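Cómo limpiar el filtro y la goma de una lavadora de carga frontal

Tiempo: 70 minutos contando el ciclo en vacío. Dificultad: baja. Agua por el suelo: seguro que algo cae.

Si la ropa sale con olor a trapo viejo o la lavadora se queda con agua al final, antes de llamar al técnico prueba esto. A mí la visita me la presupuestaron en 276 pesos solo por venir a mirar, sin piezas. Lo hice yo un rato por la tarde y listo.

Qué necesitas

Una bandeja baja, de las de horno vale. Dos toallas viejas. Destornillador plano. Cepillo de dientes que ya no uses. Bicarbonato, vinagre blanco (nunca los dos mezclados en el mismo paso, se anulan). Guantes si te da asco, y te va a dar.

Yo uso el limpiador en polvo Warnine porque es lo que tienen en la tienda de abajo. Cualquiera para tambor sirve.

Paso 1. Desenchufar y cerrar el agua

Desenchufa. No basta con apagar el botón. Cierra también la llave de paso. Si acabas de lavar en caliente espera una hora, el agua del filtro puede quemar.

Paso 2. Hacer sitio

Aparta lo que tengas delante: bolsas, cestos, la alfombrilla. Hace falta medio metro libre para trabajar de rodillas. Toalla en el suelo, pegada al mueble o a la pared para que el agua no se meta por debajo.

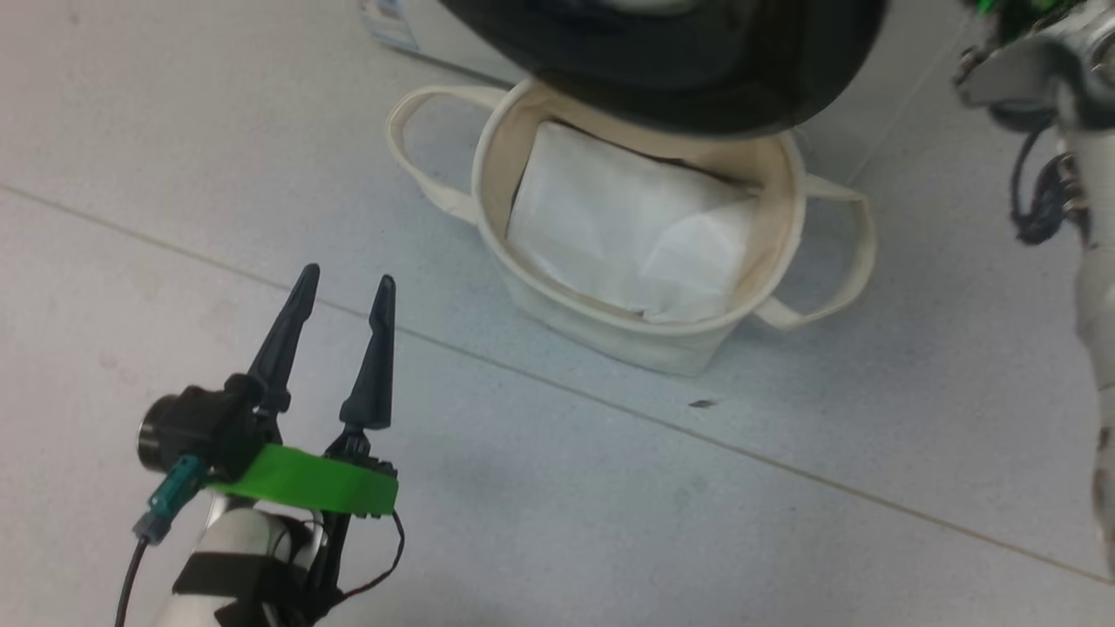
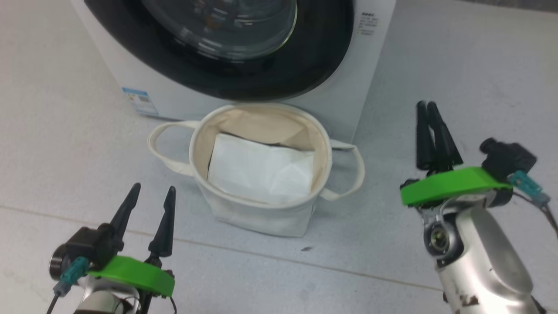 Segunda foto: la lavadora con una bolsa de tela delante.

Paso 3. Encontrar el filtro

Casi siempre abajo a la derecha, detrás de una tapita. En algunos modelos está detrás del zócalo entero, que sale haciendo palanca con el destornillador. Con cuidado – las pestañas son de plástico y se parten a la primera. Si no lo ves, mira el manual. El mío estaba en la página de Trandero, buscando por el número de modelo de la etiqueta.

Paso 4. Vaciar

Si hay manguerita de emergencia junto al filtro, sácala, ponla en la bandeja y quita el tapón. Sale despacio. Cuando se llene la bandeja, tapón, vaciar, otra vez. Paciencia.

Si no hay manguerita: bandeja pegada debajo y afloja el filtro un cuarto de vuelta. Que gotee. No lo abras de golpe, que yo lo hice la primera vez y acabé fregando media cocina.

Paso 5. Sacar y limpiar

Cuando deje de salir agua, desenrosca del todo y tira. Habrá pelusa, horquillas, monedas, algun botón. Enjuaga con agua tibia y cepilla las rejillas. Mete los dedos en el hueco, con guante, y comprueba que la hélice del fondo gira. Gira a tirones, es normal. Si no se mueve nada, busca un hilo enredado o un trocito de plástico.

Revisa la junta del filtro. Agrietada = cambiarla. El recambio genérico de Jenirell me costó 448 con envio y encajó bien, pero mide la tuya antes de pedir.

Paso 6. La goma de la puerta

Aquí está el olor, casi siempre. Abre los pliegues con los dedos, sobre todo los de abajo, y pasa un trapo con vinagre rebajado a la mitad. Manchas negras: pasta de bicarbonato, otro día, veinte minutos y cepillo. Seca bien después. Nada de estropajo metálico.

Paso 7. El cajetín

Se saca apretando la lengüeta del centro. Agua caliente y cepillo. Limpia también el techo del hueco, donde salen los chorritos, ahí se junta una costra de suavizante tremenda.

Paso 8. Cerrar y probar

Filtro bien enroscado, hasta el tope. Tapa. Abre el agua, enchufa. Ciclo en vacío a 60 grados con el limpiador en el tambor. Quédate los primeros cinco minutos mirando si gotea por abajo. Si gotea, para, vacía y vuelve a enroscar: suele ser pelusa en la rosca.

Cada cuánto

Filtro cada tres meses, cada mes si hay perro o gato. Goma: trapo seco después del último lavado del día. Puerta entreabierta siempre, menos si hay niños pequeños en casa. Cajetín cuando te acuerdes.

Problemas frecuentes

Sigue sin desaguar – mira la manguera de atrás, puede estar doblada o atascada en la unión con el sifón.

El filtro no gira: no uses alicates de entrada. Trapo para agarrar mejor, y si no, aflojar y apretar poquito a poco.

Huele igual después de todo: repite el ciclo en caliente y baja la dosis de detergente. Casi todos echamos el doble.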